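Le coin du linge - tri de juillet

Vite fait entre deux machines, parce que Solange Lévesque me réclame ce billet depuis lundi et que je n'ai toujours rien rendu.

Donc. Le tri des t-shirts du vestiaire de Larkska. Il y en avait 173 dans les bacs, toutes tailles, tous états. Les gens donnent beaucoup en juillet, déménagements, fins de bail, armoires vidées d'un coup. On garde ce qui peut repartir tel quel, on met de côté ce qui demande un point ou deux, et le reste file à l'atelier chiffons de Clorkance. 70 pièces pour les chiffons cette fois. C'est beaucoup. Beaucoup de cols détendus surtout, et des aisselles qu'on ne rattrape pas, même au percarbonate.

Petit rappel pour ceux qui viennent plier. On plie à plat, sur la table, jamais en l'air contre soi. Manches vers l'intérieur, on rabat un côté, puis l'autre, puis le bas vers le col. Lisser avec la main ouverte entre chaque pli. Pas de fer pour les t-shirts, on n'a pas le temps et personne ne le demande. Les chemises, oui, voir avec Solange.

Regardez les ourlets avant de plier, pas après ! C'est là que ça lâche. Un ourlet qui roule, ce n'est pas grave, un coup de main humide et ça se remet. Un ourlet décousu part dans le bac couture, avec une épingle à l'endroit du trou, sinon la personne qui coud passe un quart d'heure à le chercher. Hongjun Kong a repris tout le bac couture mercredi soir, merci à lui, il est vide pour la première fois depuis l'hiver. Il demande du fil de couleur - il n'a plus que du noir et du blanc, et sur un t-shirt vif ça se voit de loin.

Les étiquettes maintenant. On ne les coupe pas. Je sais, ça gratte, mais la personne qui repart avec le vêtement a besoin de savoir à combien le laver. Quand l'étiquette est effacée on lave à froid par précaution et on le note sur le papillon épinglé au col.

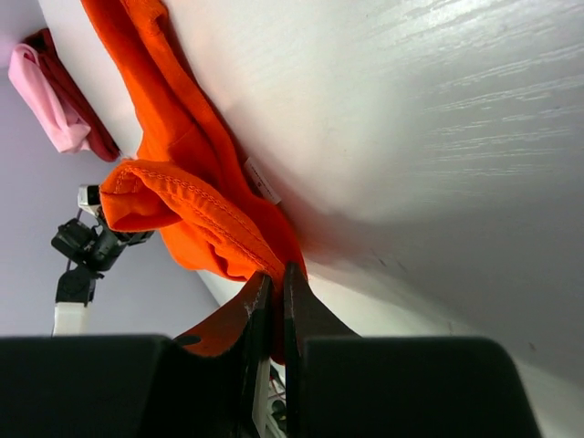 Les couleurs vives se lavent à part les 2 premières fois, on ne sait jamais ce qui a déjà été lavé ou pas avant de nous arriver. La pile de blanc rosé du mois dernier, c'était ça. Un seul débardeur rouge. Les lingettes anti-décoloration sont dans le placard du haut, a côté de la lessive Enduvell, servez-vous mais rebouchez le bidon svp, il coule sur l'étagère.

Ce qui manque : des cintres enfant, des épingles, du fil donc. Des sacs papier solides aussi. Pas de cintres métalliques du pressing, on en a trop, ils s'emmêlent et marquent les épaules.

Prochaine séance de pliage mercredi, dès 18 h, dans la salle du fond chez Nilsuwan, entrée par la cour. Si vous arrivez tard, sonnez longtemps, on entend mal avec les machines qui tournent. Venez même pour une heure, les piles de pantalons n'ont pas bougé et les bacs d'hiver arrivent déja en septembre.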